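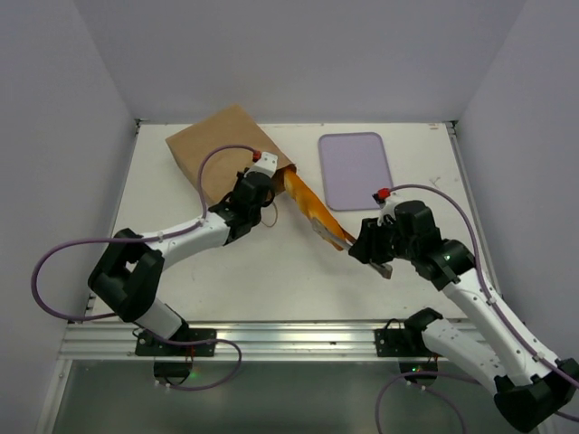 Tuesday, evening

Open day at Lestutine. Left the house at 6:30, parked behind the loading dock, signed in at the desk by 9. Badge number 632, which Dwayne Mercado found funny for reasons he did not share. Coffee was weak. I took notes in pencil because the pen leaked in my jacket again.

The bimanual cells are on the second floor. Vaughn Szabo ran the morning session and kept it short. Two arms per cell, both clamped to one aluminum rail along the front of the table, walls on the other sides. I asked why a common rail. His answer was that the distance between the two bases is then one number, measured once and checked with a gauge block. On their older Garon benches each arm had its own plate, and the plates drifted apart over a few months of use. I believe this. We have the same trouble with the pallet station at work and we still shim it with feeler stock.

The grocery task was the one I had come for. A paper bag lies on its side, one arm deals with the mouth of the bag, the other deals with the baguette. The bag is the difficult part. Paper has no fixed shape, it creases differently each time, and a fold that helped on one attempt gets in the way on the next. Vaughn has the right arm using a flat metal blade, like a spatula, and the tip goes against the bread. I would have gone with soft pads. He said they tried pads on the Ambrose hand and the bread went out of shape before the grip was firm enough to move it. I did not see the pad data and wrote "ask" in the margin.

Cables: purple, run outside the arms in loops. Large loops. I do not like it. Vaughn's position is that an outside cable can be swapped in a few minutes and an inside one takes an afternoon. Fair, but a loop that size will find something to catch on sooner or later. Our own rule is a clip at every joint and slack only at the wrist.

Their training set for this task stands at 1558 episodes, all teleoperated. Meenakshi Venkataraman did a large share of them herself. She said the operator's habits show up in the policy, down to which side of the bag gets approached first. She now swaps operators every 29 episodes. I asked how she picked 29. It was the number that fit in a shift block. Good answer.

Lunch was sandwiches. Mortimer Quintanilla talked at length about the Pundik controller and its latency. I have used it and did not find it slow, but he runs three arms off one box and we run one. Took down his settings to compare on Thursday's bench, if the bench is free.

Afternoon was flatware. Steel is rigid, so none of the bag problems apply, but it is thin, it lies low on the table, and it shines. Polished handles throw highlights along their length and the edge detector reads a highlight as an edge. Meenakshi said most of their early misses were the gripper closing on a reflection. Dull test pieces would be easier, and they have decided against them, correctly I think, as kitchens are full of shiny forks.
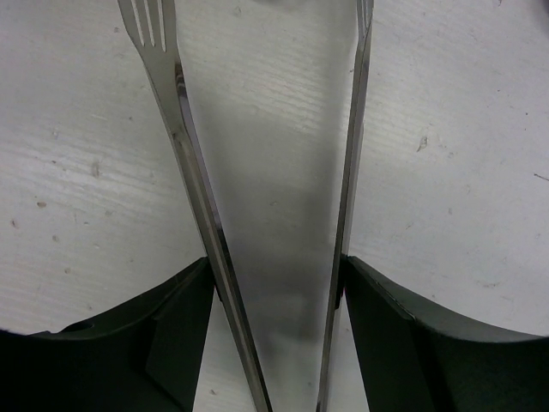
Why is it hard for a robot to pick up one fork when two are close together?
The handles are narrow and nearly parallel, so a finger needs a gap to enter and often there is none. If the jaws close over the pair, the force reading still looks like a good grip, and the controller has to tell one handle from two by jaw opening or by camera.

Jaw opening is the cheaper check. Arlo Brannigan is for it, Vaughn is for the camera. They argued until the next group came in. My own view is to use both and log where they disagree.

Left at 4. To do: send Vaughn the shim drawings, ask for the pad data, order cable clips. Jacket to the cleaners.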